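Visita al centro de formación quirúrgica de Tradley

En noviembre pasé una mañana en Tradley, donde Cateck tiene su centro de prácticas de cirugía robótica. Quería ver cómo ha cambiado el trabajo de quienes suturan desde que se sientan ante una consola. Me recibió Solveig Isaksson y fuimos directamente a la sala de monitores.
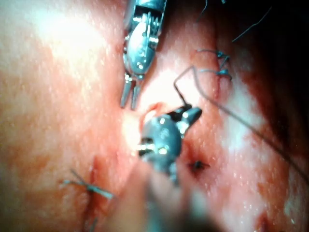
Aguja curva en el portaagujas y nudos ya atados en el tejido.

Antes el cirujano pasaba horas de pie e inclinado. Ahora está sentado, con los antebrazos apoyados, y las quejas de espalda han bajado. A cambio se pierde el tacto: la tensión del hilo se juzga por la vista, y eso cuesta aprenderlo. El programa exige 500 puntos antes de pasar a la evaluación - hay quien necesita repetirla.

También cambia el puesto del ayudante. Sigue junto al paciente, pero habla con el cirujano por micrófono y dedica buena parte del tiempo a cambiar instrumental.

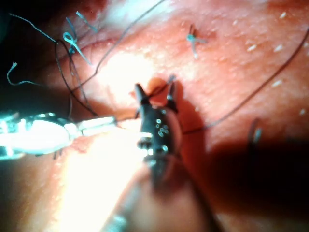 Folke Amundsen lo ve con más reservas. A su juicio, el ayudante joven cose menos que antes y llega a la consola sin haber anudado bastante a mano. Él pediría 2 meses de sutura manual antes de empezar.

Isaksson no lo descarta. En el último grupo, de 23 alumnos, varios pidieron lo mismo.

Después hablamos de automatizar parte de la sutura. Barora, el proyecto que llevan con Forsberg, estudia qué gestos podría hacer la máquina sola, siempre con alguien supervisando.

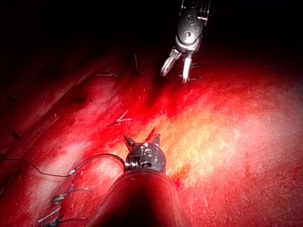
Dos instrumentos robóticos sobre el tejido, con puntos a la izquierda.

El centro admite visitas con cita previa. La sala de consolas está en la planta 2 y conviene llevar chaqueta - el aire acondicionado está fuerte.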